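겨울 부엌 살림, 미뤄 둔 것들부터 하나씩

2009년 2월 1일

설이 지나고 나면 부엌이 꼭 이사 온 집처럼 어수선해지지요. 큰 냄비는 베란다에 나가 있고, 부침가루 봉지는 반쯤 남아 집게로 물려 있고, 선물로 들어온 참기름 병은 어디 둘 데가 없어서 싱크대 위에 서 있고요. 저희 집도 똑같습니다. 그래서 이번 글은 거창한 대청소 이야기는 빼고, 제가 이맘때 식탁에 앉아 차 마시면서 슬슬 하는 일들을 적어 보려고 해요. 지난 10월에 올린 김장 준비 글에 댓글로 물어보신 것도 몇 가지 섞어서요.

먼저 도마 이야기부터 할게요. 나무 도마 쓰시는 분들, 겨울에 도마가 허옇게 마르고 결이 까슬까슬 일어나는 것 보셨을 거예요. 난방 때문에 집 안이 워낙 건조하니까요. 저는 굵은소금을 한 줌 뿌리고 레몬 반쪽으로 문지른 다음 (레몬이 없으면 식초 조금 묻힌 행주로도 괜찮아요) 미지근한 물로 헹궈서 세워 말립니다. 눕혀 놓으면 밑면만 늦게 말라서 도마가 휘어요. 바짝 마르면 도마용 미네랄 오일을 얇게 바르고 하룻밤 두었다가 마른 천으로 닦아 냅니다. 식용유는 바르지 마세요. 제가 신혼 때 콩기름을 발랐다가 한 달 만에 도마에서 쩐내가 나서 결국 화분 받침으로 썼답니다. 그 도마가 참 좋은 도마였는데 지금 생각해도 아까워요.

결이 많이 일어났으면 기름 바르기 전에 고운 사포로 결 방향을 따라 살살 밀어 주세요. 힘을 줄 필요는 없고, 손바닥으로 쓸어 봐서 걸리는 데가 없으면 됩니다. 사포질한 가루는 물로 씻지 말고 꼭 짠 행주로 먼저 걷어 내는 게 편해요.

칼도 이참에 봐 주면 좋지요. 집에서 쓰는 식칼은 숫돌이 무섭게 느껴지시면 안 쓰는 사기그릇을 엎어서 굽에 대고 몇 번 밀어도 당장 급한 불은 끕니다. 그래도 오래 쓰려면 숫돌이 낫고요. 숫돌은 물에 충분히 담갔다가 거품이 더 안 올라오면 꺼내서 젖은 행주 위에 올려놓고 쓰세요. 행주를 안 깔면 숫돌이 밀려서 손 다치기 십상이에요. 저한테 칼 가는 법을 가르쳐 주신 분이 예전에 살던 동네에서 작은 식당을 하시던 타르시지우 테이셰이라 씨인데, 그분은 늘 칼이 말을 안 들으면 팔 힘부터 빼라고 하셨어요. 그때는 무슨 말인가 했는데 해 보니까 힘을 주면 각도가 자꾸 서더라고요. 날 쪽으로 밀 때만 살짝 누르고 당길 때는 그냥 얹어 온다는 느낌으로 하시면 됩니다.

식탁에서 뭘 하실 때는 큰 종이를 한 장 깔고 하세요. 이건 저희 친정어머니 방식인데, 마늘을 까든 콩을 고르든 멸치 똥을 따든 무조건 종이부터 펴셨어요. 신문지는 잉크가 묻어나서 밝은 색 식탁에는 좀 그렇고, 저는 흰 전지를 문구점에서 몇 장씩 사다가 돌돌 말아 냉장고 옆에 세워 둡니다. 일이 끝나면 네 귀퉁이를 모아서 그대로 들고 나가 털면 되니까 행주질이 반으로 줄어요. 많이 안 더러워진 종이는 한 번 더 써도 되고요. 흰 종이는 떨어진 부스러기가 잘 보여서 어디까지 치웠는지 알기도 좋답니다.

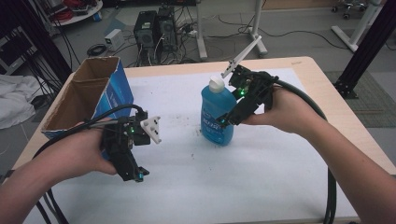
종이가 자꾸 말려 올라오면 하루 전에 반대쪽으로 한 번 말아 두었다가 펴시면 얌전해져요. 급할 때는 귀퉁이를 종이테이프로 잡아 주는데, 꼭 종이테이프를 쓰셔야 합니다. 투명테이프는 떼고 나면 끈끈이가 남아서 그걸 닦느라 시간을 더 써요. 혹시 벌써 끈끈이가 남았다면 식용유를 솜에 묻혀 잠시 올려 두었다가 주방 세제로 닦아 내 보세요. 칠 안 한 생나무 식탁은 기름이 배니까 이 방법은 쓰지 마시고, 지우개로 살살 굴려 떼는 쪽이 안전해요.

깨 이야기도 해야겠네요. 명절에 쓰고 남은 볶은 깨, 그냥 찬장에 두시면 봄 되기 전에 냄새가 변합니다. 저는 작은 병에 2주 먹을 만큼만 덜어 놓고 나머지는 지퍼백에 납작하게 눌러 담아 냉동실에 넣어요. 쓸 때 마른 팬에 한 번 데우면 고소한 냄새가 다시 올라옵니다. 고춧가루도 마찬가지고요. 고춧가루는 덩어리가 잘 지니까 처음부터 봉지를 얇게 여러 개로 나누는 게 좋아요. 귀찮아서 큰 봉지째 얼렸다가 망치로 깨 본 적이 있는데, 부엌이 온통 빨개져서 그날 저녁은 나가서 먹었습니다.

양념병에 이름표 붙이는 건 다들 하시지요? 저는 이름 말고 날짜도 같이 적어요. 산 날 말고 병을 연 날이요. 유성펜으로 유리에 바로 써도 소독용 알코올로 문지르면 지워지니까 스티커를 따로 살 필요가 없어요. 뚜껑에 써 두면 뚜껑끼리 바뀌는 일이 생겨서 저는 꼭 병 몸통에 씁니다.

찬장 문이 삐걱거리거나 살짝 처진 집도 많을 거예요. 싱크대 문짝은 대부분 경첩 나사만 돌려도 높이가 맞습니다. 문을 열면 경첩에 나사가 몇 개 보이는데, 어떤 것은 문을 앞뒤로 움직이고 어떤 것은 좌우로 움직여요. 집집마다 경첩이 달라서 제가 딱 이거다 말씀드리기는 어렵고, 반 바퀴씩만 돌리고 문을 닫아 보고, 또 반 바퀴 돌리고 닫아 보고 하세요. 한꺼번에 많이 돌리면 어디가 처음 자리였는지 모르게 되거든요. 저는 시작하기 전에 연필로 나사 머리와 경첩에 작은 금을 그어 둡니다. 나사 구멍이 헐거워져서 헛돌 때는 이쑤시개에 목공풀을 묻혀 구멍에 3개쯤 밀어 넣고, 굳으면 칼로 튀어나온 데를 잘라 낸 뒤 다시 조이면 짱짱해요.

서랍은 양초가 제일입니다! 나무 서랍이 뻑뻑하면 빼서 뒤집은 다음 닿는 면에 양초를 쓱쓱 문질러 주세요. 생일 케이크에 딸려 온 초 모아 둔 것 있으시지요, 그걸 쓰시면 돼요. 기름 뿌리는 분들도 계신데 나무 서랍에는 먼지가 엉겨서 나중에 더 뻑뻑해집니다. 금속 레일이 달린 서랍이면 먼저 마른 칫솔로 레일에 낀 부스러기부터 털어 내시고요. 저희 집은 늘 거기서 쌀알이 나와요.

냉장고 문 고무 패킹도 이 계절에 한 번 봐 주세요. 종이 한 장을 문에 끼우고 닫은 다음 당겨 봐서 쑥 빠지면 그쪽이 느슨한 거예요. 위아래로 자리를 옮겨 가며 4군데쯤 해 보시면 됩니다. 때가 끼어서 안 붙는 경우가 많으니 따뜻한 물에 베이킹소다를 풀어 면봉이나 헌 칫솔로 골 사이를 닦고, 마른 수건으로 물기를 꼭 걷어 주세요. 그래도 들뜬 데가 있으면 드라이기로 따뜻한 바람을 쐬어 가며 손으로 모양을 잡아 주는데, 너무 가까이 대지는 마시고요.

보리차 주전자 안쪽에 허옇게 낀 것은 구연산이 잘 듭니다. 물을 가득 붓고 구연산 한 숟갈 넣어 끓인 다음 불을 끄고 식을 때까지 그냥 두세요. 한 번에 안 지워지면 다음 날 한 번 더 하면 되고, 쇠수세미로 긁는 건 말리고 싶어요. 구연산 쓸 때는 락스 든 세제를 같은 자리에서 쓰지 마시고 꼭 따로따로 하세요. 창문도 조금 열어 두시고요.

탄 냄비는 댓글로 제일 많이 물어보셨지요. 후이 로루 님은 잼을 졸이다가 전화를 받으셨다고요, 저도 꼭 그렇게 냄비를 태웁니다. 스테인리스 냄비라면 탄 자리가 잠길 만큼 물을 붓고 베이킹소다를 두어 숟갈 넣어 약한 불에 뭉근히 끓이세요. 그러고는 나무 주걱으로 밀어 보면 가장자리부터 떨어져 나옵니다. 알루미늄 냄비에는 베이킹소다를 쓰면 색이 검게 변하니까 그때는 사과 껍질을 넣고 끓여 보세요. 사과 껍질은 버리지 말고 냉동실에 모아 두시면 이럴 때 요긴해요. 코팅 팬은 그냥 따뜻한 물에 오래 불리는 수밖에 없고, 코팅이 벗겨졌으면 미련 없이 보내 주시고요.

행주 삶는 것도 한마디 덧붙일게요. 행주는 삶기 전에 비누칠을 해서 한 번 주물러 놓고, 찬물에서부터 넣어 끓이셔야 얼룩이 덜 남습니다. 저는 행주를 16장 두고 돌려 쓰는데, 많다 싶으시겠지만 모아서 한꺼번에 삶으니까 오히려 수월해요. 삶은 날 볕이 좋으면 베란다에 널고, 흐리면 방에 널어서 가습기 대신으로 씁니다. 방 안에 비누 냄새가 은은하게 퍼지는 게 저는 그렇게 좋더라고요.

아, 그리고 헨히크 아후다 님이 물어보신 생강은요, 껍질째 씻어 물기를 닦고 키친타월로 싸서 김치냉장고에 두시면 오래갑니다. 더 오래 두실 거면 갈아서 얼음 틀에 얼리세요. 저는 숟가락으로 껍질을 긁는데 칼보다 훨씬 얇게 벗겨지고 울퉁불퉁한 마디 사이까지 잘 들어가요. 긁은 껍질은 말려 두었다가 생선 구울 때 팬에 조금 넣고 같이 데우면 비린내가 덜하고요.

유자청 가라앉은 것 다시 섞는 법은 글이 길어져서 다음번에 적을게요. 병 바닥에 설탕이 굳어 있어도 상한 게 아니니 버리지 말고 기다려 주세요.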